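The robot that has to learn my kitchen

October
By a staff writer, Dostholm

I used to think the hard part of a household robot was the hands. Then I spent a Saturday with the Plirumberg crew and found out how much of the job is plain old upkeep, the kind of thing you'd do for a lawn mower or a sewing machine. 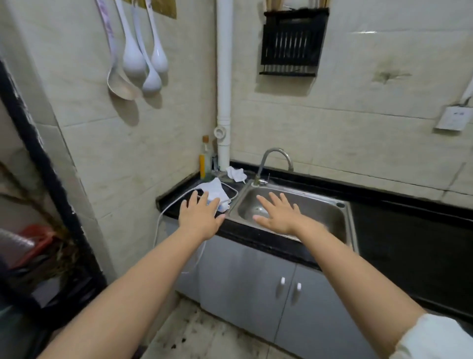
Their machine is called Roman, and it lives in a workshop in Dostholm between house visits. Before it goes anywhere near a sink it gets a checkup that takes 25 minutes if all is well and most of a morning if it isn't. I was there for one of the mornings!

First come the wrists. Each one has a rubber seal that's supposed to keep dishwater out of the joint, and the seals are the cheapest part on the whole robot and the one everybody worries over. You wipe the old grease off with a lint-free rag, run a fingertip along the lip (a nick feels like a hangnail) and put on a new ring if there's any doubt at all. Roman's left seal had a nick. Off it came, and I got to hold the flashlight.

Then there's the zeroing. You park both arms against a pair of steel pegs, tell the controller that this is home, and let it move out and back 18 times. If it comes home more than 2 millimeters off, you go hunting for a loose bolt. Ours was in the shoulder - a quarter turn with a hex key and it behaved itself after that. I'd have blamed the software and gone to lunch.

The part I liked best was the cloth test. Wet dishcloths are awful for robots. They've got no shape, they stick to the counter, and they look different every time you drop them. So the crew keeps a bin of old kitchen rags, and after any repair Roman has to pick up, wring and put down 58 of them before it's cleared for a real home. It sounds dull and it mostly is, but I caught myself cheering out loud somewhere in the middle. One rag ended up on the workshop radio and stayed there.

Real kitchens are the next step, and they're cramped. The crew has a checklist for those too, named Zirnbridge after the street where they did their first visit. Cables get noted before anything moves, faucet height goes in the settings, and the fingertips get washed with dish soap because cooking oil makes them slide. They also turn the arm speed way down for the first run, and I'm glad of it, having stood next to one at full speed.

I went home and looked at my own sink with new eyes, and then I tightened the faucet handle, which had been wobbling since spring.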